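4.2 Hand-held demonstration

The operator carries the gripper through the task and the wrist camera records it. No arm is present, so joint limits are checked afterwards, at replay. Teleoperation (4.1) avoids this step – at the price of slower demonstrations.

The Putell set has 400 demonstrations; 52 were dropped at replay. Read Rashti's notes, section 3, before the lab. 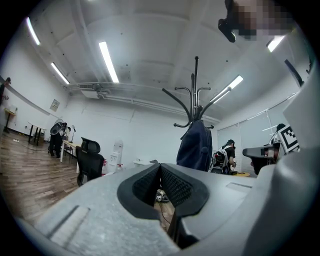 Fig. 4.3. View past the two finger pads, office room. Note the strong curvature at this field of view.

Exercise sheet due 12th December.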